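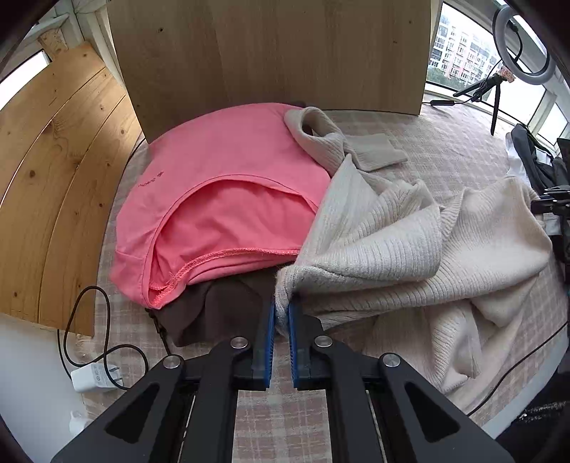

Rhiannon James wrote:
> Do you fold knits or hang them? My turtlenecks have gone all long in the shoulders, and I have 9 of them to put away before May.

Fold, always fold! I used to hang mine and ended up with those little bumps at the shoulders – never again. Lay it flat on the bed, sleeves in, collar last, and don't press it down. Cotton T-shirts can go in the same pile (pink ones too), but I put the sweaters on top so they don't get squashed.

Carys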